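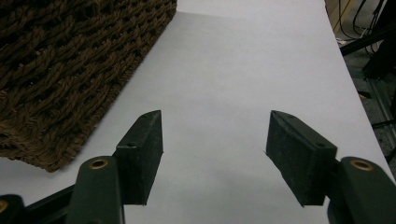
Dark brown woven basket on a sheet of paper, near corner.

**Cord basket for entry shelf: line it or leave it?**

**pallness_attic** wrote:
Bought this one secondhand in Sarnton for $2. It's going on the shelf by the front door for gloves and hats. The cord is thick and twisted, and the weave is rough enough that I'm worried about it pulling threads on knit stuff. Has anyone lined one of these? I'd like something I can take out and wash.

**skevitz600** wrote:
I lined two with old pillowcases. Cut the pillowcase down, fold the top over the rim, put a few stitches through the gaps in the braid. Comes out in a minute when it needs washing.

**drawerfull** wrote:
I wouldn't bother with a liner. Gloves don't move around enough to snag. Run your hand along the inside and trim anything that sticks out. The bottom edge looks a little bumpy in your picture, so I'd check there first.

**skevitz600** wrote:
Gloves maybe. Hats will catch. I lost a good wool one to a basket like that.

**drawerfull** wrote:
Mine has held hats since April and they're fine. Depends on the basket, I guess.

**mudroom_cisneros** wrote:
Don't trim until you know what you're cutting. If it's one long cord braided around, snipping a strand can let the whole row go. Tuck the end back in with a crochet hook and put a dab of fabric glue on it.

Also vacuum it with the brush attachment before anything goes in. A braid that deep holds a lot of dust, and you don't know where a secondhand one has been.

**pallness_attic** wrote:
Good point about the trimming. I was about to get the scissors. Does glue show on dark brown?

**mudroom_cisneros** wrote:
Mine dried clear, a little shiny. Put it on the inside and you won't see it.

**drawerfull** wrote:
I still say trimming is fine for loose fuzz. Agree on leaving the strands alone.

**pallness_attic** wrote:
OK. Vacuum first, tuck and glue the ends, then a pillowcase liner. I have a gray one with a torn hem that should fit. Will post again once it's on the shelf.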